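Section 4: Recording Your First Demonstrations in the Simulated Kitchen

With the Rostex controllers paired and the Rekine software running, you're ready for the fun part. In this section you'll drive the arms yourself and record a task from start to finish. Your first few tries will feel clumsy, and the arms will swing wider than you meant them to. Keep going! Most people settle in well before lunch.

Before you begin

You will need:
Both hand controllers, charged
The Clalitlow kitchen scene, already downloaded (see Section 2)
At least 1,200 MB of free disk space for the practice set
A chair without armrests, or room to stand

4.1 Load the scene

1. Open Rekine and choose Scenes, then Clalitlow Kitchen.
2. Wait for the status light in the toolbar to turn green. The first load is slow while the lighting is worked out.
3. Set the control rate to Normal. Leave Fast for later.
4. Pick the task "Microwave door" from the list on the left.

Note: If the list is blank, the scene has loaded without its task file. Close it, run Repair from the Tools menu and open it again.

4.2 Take hold of the arms

1. Hold both controllers at a comfortable height, elbows in, wrists straight.
2. Squeeze the side grips together and keep them squeezed. The arms will begin to follow your hands.
3. Move one hand slowly to the left and back. Do the same with the other.
4. Pull a trigger gently to close that gripper, and let it out again to open it.
5. To rest, release the side grips. The arms hold their position, and you can shift your hands to a better spot before picking up the motion again.

That last step is called clutching, and it's well worth ten minutes of play. Once it becomes second nature, you can reach anywhere on the counter without leaning or twisting.

Caution: The simulated arms can't hurt anything, but your real ones can. Clear mugs and monitors out of reach before you squeeze the grips.

4.3 Record a demonstration

1. Press Home to send both arms to their starting pose.
2. Press the red button on the right controller. You'll hear one beep.
3. Bring the gripper up to the front of the microwave. Slow down for the last little stretch and line up the finger before making contact.
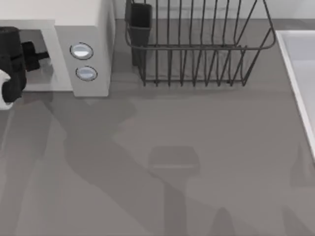 4. Open the door in one smooth pull, following the arc of the hinge. If you feel the controller buzz, you're pulling against the joint limits, so ease off and let the wrist turn.
5. Back the gripper away until it's well clear of the door.
6. Press the red button again. Two beeps mean the recording is saved.

Note: Each recording stops by itself at 700 steps. A tidy run on this task comes in well under that, even with a pause or two.

4.4 Keep it or toss it

Play every recording back at least once. Keep the ones with small corrections in them, as the robot learns a great deal from watching you recover! Toss any where you let go of the controllers partway or bumped the counter hard.

When you have 88 good recordings, go to Section 5 to start training. If you're moving on to a real Van Leeuwen arm afterwards, read the safety chapter first and repeat 4.2 with the speed limiter switched on.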